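The kitchen designer at Brisadberg has a speech about double sinks, and I had heard most of it before I sat down. One basin for washing, one for rinsing, everyone happy. I asked who still rinses in a separate basin.

"More people than you'd think," she said. How many? She didn't have a number.

What she has is 20 years of fitting kitchens, and a firm dislike of the big single bowl. "You put one dirty pan in it and you've lost your sink," she said. "With 2 you've always got somewhere to drain the pasta."

Fair enough, though I own a colander and one sink, and the pasta gets drained.

She was more convincing on dish racks. Her clients at the Tollska apartments kept asking for clear counters, then bought a rack that ate half of them. Her answer is to stand the rack inside a basin. "The drips go down the drain. There's no tray to scrub."

And then you have paid for a double sink and can use half of it, I said.

"While the mugs dry," she said. "Then you lift it out." I asked whether her clients lift it out. She laughed – a little too long, I thought – and admitted that at her own house it stays put.

The upgrade adds 500 dollars to her quote, before the faucet.

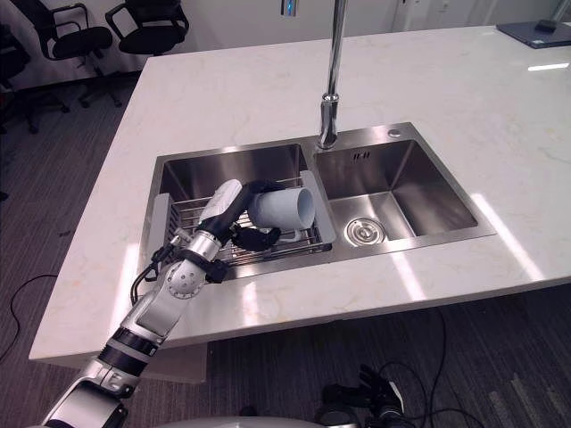

I still wonder how much of that money buys a place to park cups. She says I should try it for 5 weeks before complaining. I may, if somebody else pays the plumber.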